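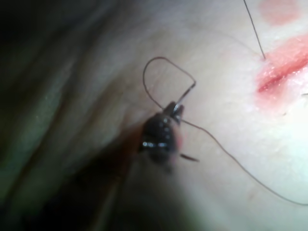 A knot is tied in a few seconds by a trained hand. Recording it so that a machine can learn from it takes a good deal longer, and most of the work at the Rostholm laboratory goes into the parts that surround the tying.

The group has collected 1381 suturing demonstrations. Of these, 839 have been accepted for training. The remainder were set aside for reasons logged against each recording: thread out of view at the wrong moment, arm positions missing from the log, or an operator who stopped and began again.

"We do not throw the rejected ones away," says Kyriaki Kourkoulas, who leads the collection work. "An operator who fumbles and recovers has given us something. We just don't yet have a good way of labelling it."

The method is imitation learning. An operator sits at a console and drives the instruments by hand while the system stores the motion of each joint, the opening of the jaws and the view from a small camera carried close to the tool. A network is then trained to predict the next short run of movement from what the camera shows and where the arm is. No rule for tying a knot is written down anywhere in the software.

Thread is the difficulty. A needle is rigid, and once its position is known its shape is known too. A loop of suture changes shape with every small motion of the jaws, takes a kink from the way it was packed, and throws a shadow on the pad that an early version of the network took for a second strand. Nabil Moussa, who trained that version, watched it close the jaws on the shadow for most of an afternoon.

The remedy was more variety in the light. Since August the lamp has been moved between sessions, and the synthetic tissue pads are turned so that the wound does not always lie at the same angle. Glare on the pale surface is left in. Moussa's view is that an operating theatre will have glare as well.

Each recording is cut into 4 phases: needle pick-up, drive through the tissue, loop and pull. The cuts are made by a person. Zuzana Koubek, a former theatre nurse, wrote the labelling guide, which now runs to 23 pages, much of it on the question of when a loop begins. Her rule is that it begins when the free strand first bends back towards the jaws under tension from the tool. Two labellers mark every recording and differences go to her.

Operators vary more than the group had expected. Victor Wanyama, a surgeon who records on Mondays, makes small loops and pulls low against the pad. Others lift the thread high and wide. A network trained on both styles at once tended to start one and finish the other – a loop of middling size that slipped off the jaws. The operator's style is now given to the network as an input.

The next set will be recorded at a second site, Grandereck, on arms of the same type with a different camera mount. Kourkoulas expects the present network to do badly there at first. The operators at Grandereck have been asked to begin with pick-up alone, and to leave knots until the camera calibration has been checked.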